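Last updated: Friday, November 28, 2025
By the Brilcombe press desk
14 shares | 3 comments

Brilcombe Opens Equipment Planning Service for Buyers Who Would Like to Know the Price First

PUTECK – Brilcombe today opened Drirkavetti, a planning service for small food packers and commercial kitchens that are thinking of buying a robot arm and have so far received mostly brochures.

The service takes a buyer's task, builds it in simulation, and produces a purchase plan before a deposit is paid to anyone. The plan covers the arm, the gripper, the mounting, the floor space, spare parts and the staff hours needed to keep all of it company. Buyers who have been through the process before may notice that most of these items used to arrive later, on separate invoices.

"The arm is the part people budget for," said Ayane Ueda, who leads planning at Brilcombe. "Then somebody asks what it's going to be bolted to, and the room goes quiet."

Each plan starts with one small job, such as putting a piece of fruit in a bowl. Customers sometimes ask for something grander. They are welcome to it once the fruit is in the bowl.

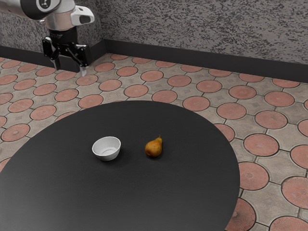 A standard plan includes 1,000 simulated attempts at the customer's chosen task, with table height, arm position and gripper type changed between batches. Results come back within 40 working hours, along with a list of the equipment that did the job and a second, usually longer, list of the equipment that didn't need to be bought.

Ogbonna, a fruit packer that joined the trial program in July, had set aside money for two arms and a conveyor. Its plan recommended one arm, a lower table and a different gripper. The conveyor has been moved to next year's budget, where it joins several other conveyors.

Standard plans cost $600. Customers who already own an arm, including those who own one still in its crate, can order a refit plan for $292. Brilcombe does not sell arms and takes no commission from companies that do, a policy its own sales team has described as "brave."

Bookings are open now through the Brilcombe office in Puteck. Applicants should have a floor plan, a ceiling height and a budget figure ready. The budget figure should be the real one.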